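El autobús de las 17 se queda, y yo con él

Voy a empezar por la buena noticia, que bastante tuvimos ya con las malas: la línea 2, la que sube de la estación a Marras pasando por el polígono de Beltia, no se suprime. Me lo confirmaron el sábado por la mañana en la puerta misma de la oficina de la concesionaria, con la persiana a medio bajar y yo con el pan bajo el brazo, así que perdonad si la crónica sale un poco desordenada.

Los que no la cogéis nunca a lo mejor os preguntáis a qué viene tanto alboroto por un autobús que casi siempre lleva los asientos de atrás libres. Pues viene a que es el único. Si vives en Marras y no conduces (servidora no conduce, aprobé la teórica y ahí lo dejé), la línea 2 es el médico, el instituto, la frutería buena y la tarde de cine. El servicio de las 17, que era el que querían quitar primero, es además el que recoge a los chavales que se quedan a entrenar y a media plantilla de las naves de abajo. Yo lo cojo de lunes a viernes y ya sé quién se va a dormir antes de la rotonda.

La propuesta de recorte apareció en junio, pegada con celo en la marquesina, en una hoja tan pequeña que hubo quien pensó que era el anuncio de un gato perdido. Decía que desde septiembre el servicio de tarde pasaría a ser «a demanda», o sea, que tendrías que llamar la víspera para pedir que el autobús pasara por donde lleva pasando toda la vida. Y si no llamabas, pues a pie, que son cuestas, y en invierno sin una triste farola desde el puente hasta la fuente.

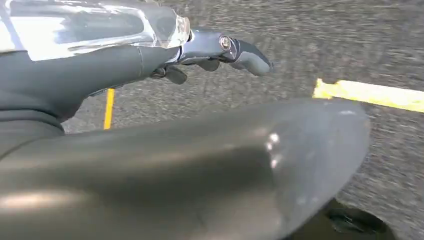 Ahí fue cuando empezó lo de las firmas. Ornella Valentini puso una carpeta en el mostrador de su papelería y la cosa se desbordó en dos semanas. En total se entregaron 947 firmas, que para un sitio como el nuestro es una barbaridad, y os aseguro que no firmamos dos veces, aunque ganas no me faltaron. Firmó gente de Marras, claro, pero también del centro, de las urbanizaciones y hasta unos señores que estaban de paso con las bicis y que se quedaron indignadísimos con lo de llamar la víspera.

Yo fui a la reunión de julio, la que se hizo en el salón de la biblioteca. Hacía un calor espantoso y el micrófono iba y venía, con lo cual la mitad de las explicaciones de la empresa las tengo apuntadas con puntos suspensivos. Lo que sí se oyó fue el argumento principal: que los datos de viajeros bajaban. Mathis Delaunay pidió entonces la palabra y preguntó de qué meses eran esos datos. Resultó que eran de agosto y de las vacaciones de Navidad. Hubo un murmullo en la sala, de esos largos, y alguien del fondo se puso a aplaudir antes de tiempo.

A partir de esa noche todo fue más deprisa. La empresa pidió unos días para revisar las cuentas, el ayuntamiento dijo que estudiaría poner algo de su parte y, mientras tanto, en la parada no se hablaba de otra cosa. Se organizó incluso un viaje colectivo: llenar el de las 17 hasta la puerta un martes cualquiera, para que constara. Lo llenamos. Fui de pie todo el trayecto, con una maceta de albahaca de otra señora clavada en las costillas, y hacía años que no me reía tanto en un transporte público.

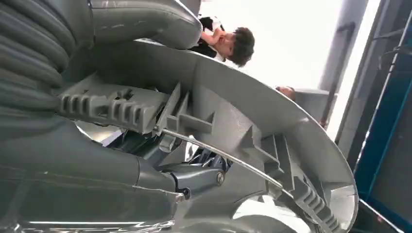 Os cuento lo que queda acordado, a falta de que lo publiquen. La línea 2 mantiene todos los servicios de diario, incluido el de la tarde, y se retrasa un poco el último de los viernes para que enlace de verdad con el tren (hasta ahora llegabas a la estación para ver cómo se iba, una experiencia muy nuestra). Los sábados sí hay cambio: desaparece el primero de la mañana, el que salía todavía de noche, y a cambio se añade uno a mediodía. A mí me parece razonable, pero entiendo a quien trabaja los sábados temprano y se ha quedado con cara de tonto. Se ha pedido que al menos se mire un servicio compartido para esas personas y la respuesta, de momento, es que «se valorará». Ya veremos.

También se habló de la marquesina de la fuente, que lleva sin techo desde el temporal. Aquí no hay promesa ninguna, solo buenas palabras. Lo apunto para que quede escrito en algún lado y podamos sacarlo en enero, cuando estemos todas ahí debajo con el paraguas del revés.

Del precio, nada nuevo. El billete sencillo se queda como está y el abono de diez viajes también, que era otra de las cosas que me daban miedo, porque a veces te salvan el autobús y te lo cobran luego por otro lado. Eso sí, los abonos antiguos de cartón dejarán de valer en otoño y habrá que cambiarlos por la tarjeta. El cambio se hace en la propia oficina de la estación, sin cita, llevando el cartón y un documento. No lo dejéis para el último día, que nos conocemos, y luego la cola llega hasta los taxis.

Me preguntaba Clara, mi vecina, si con esto podemos quedarnos tranquilas. Le dije que sí y que no. El acuerdo vale para el curso que viene y después se vuelven a mirar los números, así que lo mejor que podemos hacer es subirnos. Tan sencillo como eso: si un día dudáis entre pedirle a alguien que os acerque o esperar diez minutos en la parada, esperad. Se va fresquito, se ve el valle por el lado izquierdo y casi siempre hay conversación, la quieras o no.

Y validad el billete, por favor. Hay gente que saluda al conductor, se sienta y se le olvida pasar la tarjeta por la máquina. No lo hacen con mala idea, pero cada viaje sin validar es un viajero que no existe, y luego vienen con la tablita de agosto y nos quedamos otra vez sin argumentos. 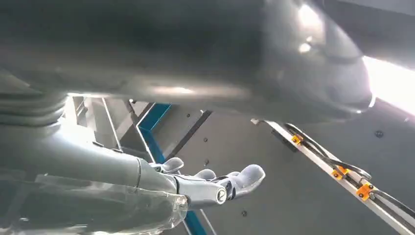
Ornella Valentini lo ve con menos entusiasmo que yo y me pidió que lo pusiera tal cual: que mantener un autobús que ya teníamos no es ganar nada, que lo que hace falta es uno más los domingos y que la carpeta sigue en el mostrador para quien quiera firmar por ello. Dice también que el horario nuevo debería estar en letra grande en todas las paradas, y que si la empresa no lo imprime, lo imprime ella.

Le di la razón en lo de la letra y firmé lo del domingo, faltaría más. La idea es presentar esa segunda petición después del verano, cuando haya vuelto todo el mundo, y pedir que se pruebe durante unos meses con una ida por la mañana y una vuelta por la tarde. Si alguien tiene a mano los horarios de trenes de los domingos, que los lleve a la papelería, porque los que cuelgan en la estación son del año pasado y no hay manera de cuadrar el enlace.

Los horarios definitivos de la línea 2 estarán en la oficina de la estación y en la biblioteca en cuanto los firmen. El servicio de las 17 sigue saliendo del mismo andén de siempre, el de la izquierda según se entra, junto a la máquina de café que no da cambio.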